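Gossip in the field team: say something or let it pass?
20 February 2024, posted by Bronwyn Kingi

I coordinate the Bomora water project from abroad. Since December two of the 12 staff have been telling me, separately, what the others say about our site lead. I go back next week. Group meeting or one-on-one talks?

zander_k: Group meeting. Everyone hears the same thing once.

estetar: Disagree. In a group the loud ones talk and the rest look at the floor. Go one-on-one first.

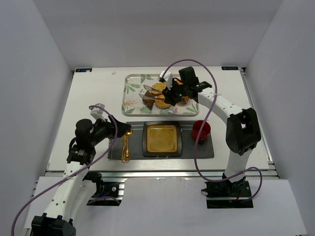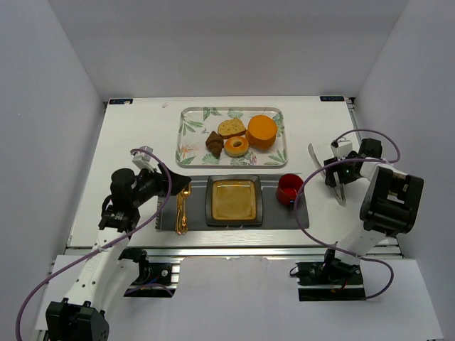
zander_k: One-on-one is how it started. She already has two people reporting to her in private.

bolger359: Does the site lead know? I'd talk to him before anyone else.

Bronwyn Kingi: He doesn't. I'll call him tomorrow, then decide on the meeting.

estetar: Fine, but don't name the two.

Related threads
Handover notes when you leave a post
Paying local staff on time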